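14 January 2020

Second day with the Dultinis kit. Up early because of the heat and in the workshop before the others. Left the roller door half open until it got too bright to see the screen, then shut it and put up with the fan.

Yesterday was mostly unpacking and I didn't write anything down, so a few notes before I forget. The kit is on trial from Tarkau until April. What we get for the money is the gripper, the control software, a licence for one arm, and phone support from their office. The arm is our own. The mounting plate fitted without drilling, which I hadn't counted on. The manual is thin. The chapter on bin setup is two pages and one of them is a drawing of a different bin.

Marius Coman rang at morning tea to see how I was going. He does the installs for Tarkau and knows the product well, better than the person who sold it to us. I asked him about the approach height and he said to leave it at the default for the first day of picks and only then start lowering it. He also said to stop the bin from creeping, as a small shift over a morning will throw the taught corners out. I told him I already had clamps on it.

Spent the rest of the morning on the corners. The software wants you to jog the fingers to each one and confirm, and it won't let you go back a step if you get one wrong, so you begin again. I began again 5 times. I have written that down for the review as the first complaint. The jog buttons themselves are good, with a slow speed that really is slow, and I never felt I was about to drive the thing into the wall of the bin.

After lunch, loaded the big section of the bin and started the picking trials. I wanted a mixed lot with different shapes and finishes, so in went the ear of corn, the clear bottle, the orange-red cup and a couple of others. The other compartment I kept clear for now. The old grey bin is well scratched on the divider and worn dark in the middle of the floor. I thought about swapping it for the new one, but our bins in the store look like this and I'd sooner know how the kit copes with them.
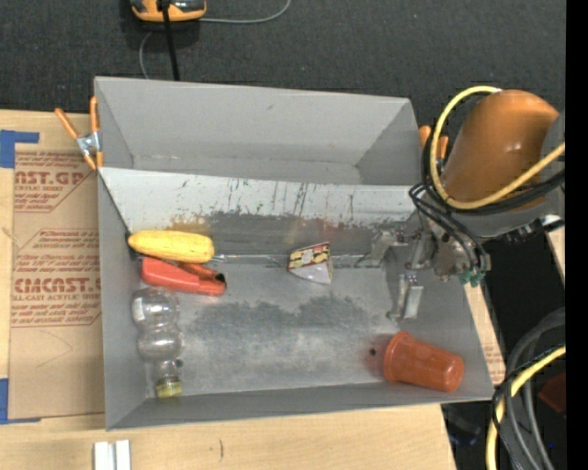
Results so far

The corn is the easy one. Wherever I put it the software finds it and the fingers close across the middle. I stopped bothering with it after a while.

The cup is all right standing up and fair on its side. When it's in a corner the kit has trouble deciding which way to come at it and sits there thinking. I timed one of these at 4 seconds before it moved, which doesn't sound like much, but a person waiting on it would notice.

The bottle is a problem. Clear plastic on a grey floor, and the software often doesn't list it at all. Against the wall is worse. Tarkau's sheet says transparent goods are supported "with suitable lighting" and doesn't say what suitable is. I moved the desk lamp over and had better luck, then moved it a bit more and lost it again. Will ask Marius.

The little carton was fine flat and poor when it landed at an angle. It has a busy printed side and a plain one, and I'd like to know if the printing makes any difference. Not tested properly yet.

Got through almost 300 picks by knock-off, counting the failed ones, with one stop when a cable pulled tight and the arm faulted. Rerouted it with more slack. The loops look untidy but nothing has caught since. The log saves as a plain text file, so I could open it on the office computer without putting anything on it. That's a point in its favour.

Olteanu wants a yes or no on buying by the end of the trial. He asked at the door how it compared with the Clollama we had on loan last winter. I said the gripper is better made and the software is fussier. The Clollama never once made me redo the corners, but it dropped things, and it was louder. He asked about price and I said I'd put it in writing.

For tomorrow: ring about the lamp, put a cloth or mat under the bottle and see if it shows up, try the carton both ways up. Find the other roll of blue tape. Start the write-up, even if it's only headings.

Home late. Too hot to cook, had toast and tomatoes on the back step. The change is meant to come through overnight.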